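Re: [sistlow-users] First layer lifting at the corners

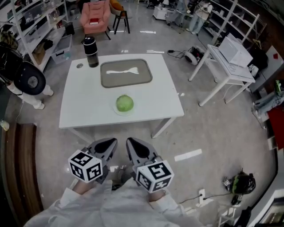
Gray tray on the white table

Teodoro Cabrera wrote:
> I've had the Sistlow running since July and large flat parts
> still curl at the front left corner. Bed is at 35 because the
> manual says so. Is anyone else seeing this?

Teodoro,

35 is the setting for the old Akmont sheet. If yours came with the textured one you need to go a good deal hotter. Check the label on the underside.

I would also re-level before changing anything else. Mine had drifted after 7 long prints. Turn the fan off for the first 3 layers and add a brim.

The Vasconcelos profile has the fan on from layer one, so edit that if you use it. Send me your start code if it still lifts.

Anahera Ashby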